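Shadow separation on matte paper: larger target or better linearization?
Forum index > Output and Paper > Profiling

graphite_lane
Posted 04/03/2018
I print mostly synthetic material with a lot of flat dark gray in it. Printer is a Cirkix 17-inch pigment model, paper is Thoroddsen Smooth Cotton, driver is the Trukerach RIP. On the gloss paper I used before, everything down to L* 8 separated. On the cotton, everything below L* 20 or so goes into one block.

What I have done so far:
Linearized with the default 21-step wedge.
Built a profile from the 834-patch target, dried overnight, measured M1.
Printed relative colorimetric with black point compensation on.

Measured Dmax on the cotton is 1.58. I know that is a normal number for matte and I am not expecting gloss blacks. What I want is for two adjacent dark grays in the file to remain two adjacent dark grays on the paper. 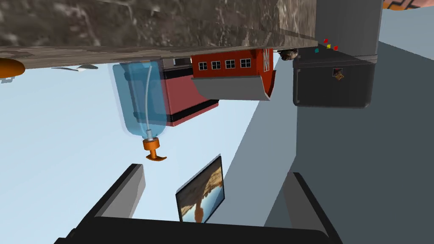

The question is whether to go to the 1,660-patch target or to redo the linearization first. The larger target costs me two more sheets per attempt and I have already used most of a box. The vendor canned profile gives me slightly better shadows than my own profile, which makes me think I have an error somewhere and not a patch count problem.

platen_gap
If the canned profile beats yours, stop. More patches on top of a bad base gives you a more detailed description of a bad base. Check the ink limit first. Default limit for cotton in Trukerach is high. If the black channel is past the point where density stops rising, the last several steps of your wedge are all the same density and the profile cannot pull them apart.

Print the black ramp with no linearization, 2 percent steps, and read it. Find the step where density flattens. Set the limit just below it.

graphite_lane
Printed the ramp. Density climbs normally to 84 percent, is flat to 92, then drops slightly. So the top of the ramp is getting lighter.

platen_gap
That is your error. Density reversal. Set the black limit to 84 and relinearize. Then reprint the same small target.

m_halftone
Agree on the ink limit, disagree that the target size doesn't matter. Most of the smaller target is spent on saturated colors. The neutral axis below L* 25 gets a handful of patches and the rest is interpolated. For an image that is nearly all dark neutrals you are relying on the part of the profile with the fewest measurements. I run the large target on every matte paper.

platen_gap
A smooth response interpolates fine from a handful of patches. A response with a reversal in it does not. Fix the response and the handful is enough. I have profiled the same cotton both ways and the average difference on a neutral ramp was smaller than the repeat error of my instrument.

m_halftone
Average is the wrong statistic. Look at the maximum, and look at where it falls. On my unit it falls in the dark neutrals every time.

wedge21
Before either of you spends any more of his paper: which rendering intent is the canned profile being compared under? Some RIPs ignore the BPC box when the intent is perceptual. If one print was made with perceptual and the other with relative plus BPC, the comparison says nothing about the profiles.

graphite_lane
Both relative, BPC on. I went back and checked the job log.

New linearization is in at an 84 limit. Dmax came back as 1.57, so I lost nothing I can see. The small target is printed and drying.
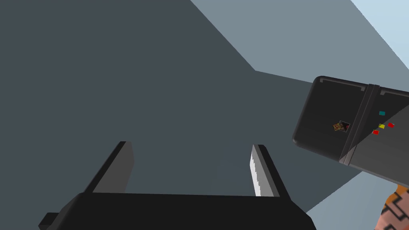
Shadow file A. Black base, charcoal inner faces, one thin pale strip.

The tone I care about is the difference between the black outer faces and the dark charcoal next to them. With the old profile they printed as one shape under my desk lamp.

wedge21
What is the desk lamp? Matte shadows need light. If you are evaluating at 200 lux you will lose the bottom of the scale with a perfect profile. Put the print under a proper D50 viewer or take it to a window at noon before you change anything else.

Also convert a copy to the printer profile, then back to the working space, and read the values in the dark areas. That tells you what the profile is doing without using a sheet.

graphite_lane
Lamp is an LED bulb, 3,000 K. I'll look again by the window. The conversion test I had not thought of.

m_halftone
3,000 K is also going to shift how the neutrals look next to your monitor. Set the color question aside until you have decent light.

One more item. What is the paper feed setting? The cotton is 315 gsm and if the head height is on normal you can get a light scuff that looks like a milky veil in the blacks. People blame profiles for this all the time.

graphite_lane
Head height is on wide. No scuffs that I can find with a loupe.

Results with the new profile, small target:
Bottom of the gray ramp now separates at L* 17.6 against 17.1. Previously the first visible step was at 20.
Round trip on file A keeps the two darkest regions apart. With the old profile they came back with identical values.
By the window, the print is fine. Under the lamp, it is better than before but still heavy.

No banding that I can see.
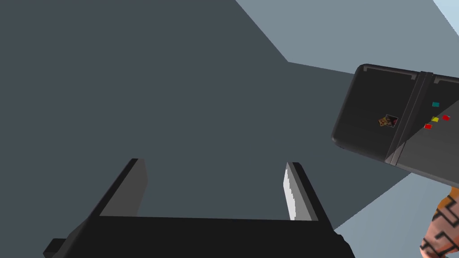

Shadow file B. Large slate-gray surface behind the open gripper.

platen_gap
Then the small target was enough.

m_halftone
It was enough for these two files. Neither has a long gradient in it. Print a slow ramp from L* 30 to black across the full width of a sheet and tell me it is smooth.

wedge21
Reasonable test. Make it in 16-bit and do not dither it. In 8-bit you will see steps from the file and argue about them for another page.

graphite_lane
I have four sheets left. One goes to the 16-bit ramp. If it is smooth I stay with the small target and order a new box from Skerkivier, where it is 89 a box at the moment. If it isn't, I'll run the large one on the new box.

fiber_base
Reading along with the same paper and an older Cirkix. My unlinearized ramp flattens at 81, not 84, so do not copy the limit from this thread. Read your own.

platen_gap
Correct. It also moves with humidity. I redo mine in November when the heat comes on.

graphite_lane
Ramp is done. Smooth down to L* 19, one faint step between 19 and 18, then smooth again. The step is visible by the window at reading distance and not from across the room.

m_halftone
That step is interpolation. Large target.

platen_gap
Or it is one misread patch. Remeasure the chart you already have before printing another. It costs no paper.

graphite_lane
Remeasuring tonight.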